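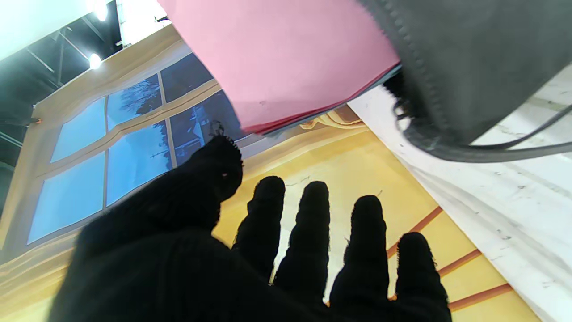 I had been meaning to get out to Grurnport ever since July, when Delomeck first put the notice up about an open day at its repacking workshop, and on 8 Nov 2022 I finally took the early bus and went. The workshop handles mixed goods, a bit of everything really, and the people there have been working alongside robots long enough to have opinions about them (I was counting on that!). I'd pictured steel claws, I suppose, so the hands were my first surprise. They wear black knit gloves, properly fuzzy ones, with lint along the fingers like any winter pair that has lived in a coat pocket. And the painted window behind them, with its snowy trees, made me feel I should have brought mine.

Verena Koller took our group in and was wonderfully patient with us. She has packed there for years and now spends most of her shift on what she calls minding, meaning that she sets up the next job, watches how it goes and steps in when something snags. She told us she'd dreaded it at first. Her wrists are better for it, she said, but she misses the chatter at the old long table, where everybody packed side by side and you heard all the news of the town before lunch.

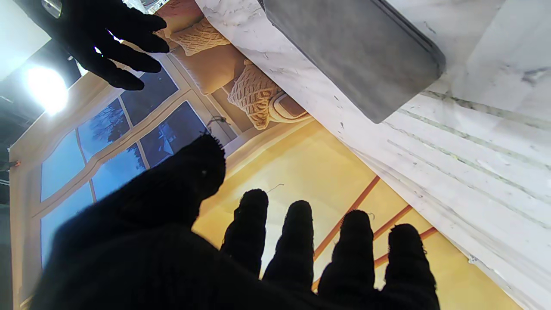 What I wanted to know was who decides how fast everyone goes, because my own years on a packing line left me with strong feelings on that subject. At Delomeck the minder sets the pace, and she can stop a job without asking anyone. I was very glad to hear it. I stood for ages looking at the two gloved hands, one coming in above the other, and the white marble slab, and the printed sofa with its chunky knitted cushions, which I'd have taken home in a minute. It was easier to imagine minding all this than I'd expected, though I think I would want a stool.

We had coffee after that, in a little room where the Drekari training folders are kept, and there was a very good plum cake. New minders get 50 hours of training on full pay, spread out so that they still pack by hand for part of each day.
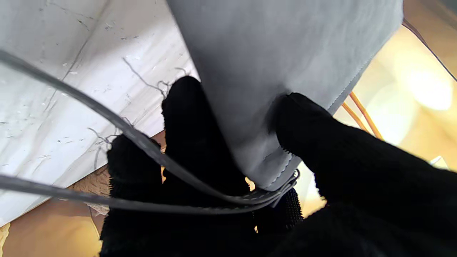 Verena Aebischer was less sure about it all, and said so over her second slice. She worries that if the young ones only ever mind, they won't learn the feel of a job done by hand, and then who will notice when it's being done badly? She also thought the extra responsibility ought to show up in the pay. Several heads nodded at that, mine among them. 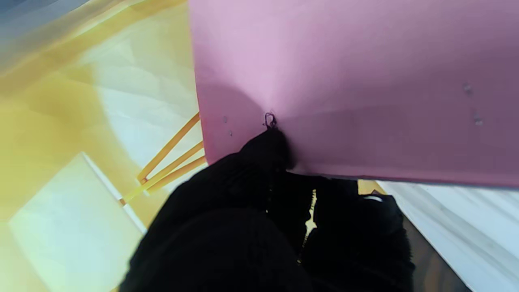
Did anyone lose their job when the robots came in? Three people left in the first year, all of them by choice according to Delomeck, and their places were filled with part-time minders.

I'd have liked to hear from those three as well. The Sutter building next door has its own open day coming up, and I've already put my name down. If you go to either one, take the early bus, as the later one leaves you with a long walk up from the harbor.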